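Nito hand-held gripper set: ordering and planning

The Nito set is made for teams who want to teach a robot by hand before they buy the arm. One operator works with two grippers, left and right. The fingers are changeable and should be in your budget from the first day — they wear faster than the body.

Hand-held work in a room with a rice cooker, a patterned cube on the second gripper:
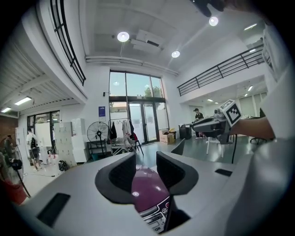
What to budget

Nito pair, with one marker cube: 3,579
Nito single: 1,163 less than the pair
Solero calibration kit: 447
Pichon soft fingers, one set: 116

Prices are in euros, without tax and delivery. Please order the spare fingers together with the grippers, so they come in one box.

Space and people

You don't need a laboratory. A big common room with daylight and ceiling lamps can be used, also when other people are in it.
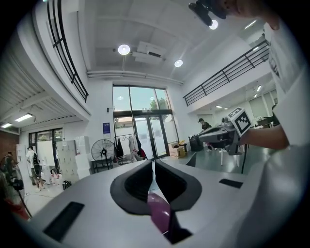
Plan one table at elbow height and a free path to walk between two tasks. If you will buy arms in September, tell us the model now and we check the mounting plate for you.

Questions about quotes: Ruairí Noonan, sales desk. Price list of 2018-05-27.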